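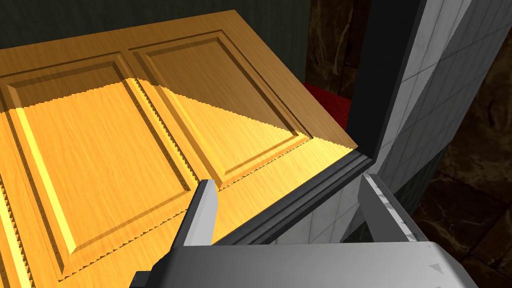 A cupboard door, half in the light.

The anthology was called Oltari, after a river in one of the stories, and all of its profits were going to the flood fund. Aníbal Ayala had edited it for nothing, a fact he mentioned only when there was somebody in the room.

"Twenty-four writers," he told Efua Antwi, who had drawn the cover. "Not one of them asked for a fee."

"I asked for a fee," said Efua.

"You're an artist. It's different."

She had been paid in copies. They were under her bed, and she could hear them at night, being worthy.

The launch was at Boateng's, a comics shop with a kettle and a step everyone fell down. Eight people came. Two were Efua's parents, who bought a copy each and then, after a word in the corner, gave one back. A man from Cladon, the printers, stood by the till with an envelope and would not be drawn into conversation.

Aníbal read his introduction aloud. It was longer than most of the stories and contained the word "we" in places where Efua would have put "I".

"And I can announce," he finished, "that so far we have raised two hundred and fifty-nine pounds."

People clapped. The man from Cladon held out the envelope. Aníbal opened it, read it, and folded it up very small.

"How much?" said Efua.

"Nearly all of it."

"Nearly?"

"There's enough left for a stamp. We could post them a copy."

Her mother, who had been listening, took out her purse and put three twenties on the counter. Then she picked up the book she had given back and looked hard at the cover.

"Is it a horse?" she said.

"It's a river, Mum."

"Well," said her mother, and put it in her bag - face down, Efua noticed - and went to find her coat.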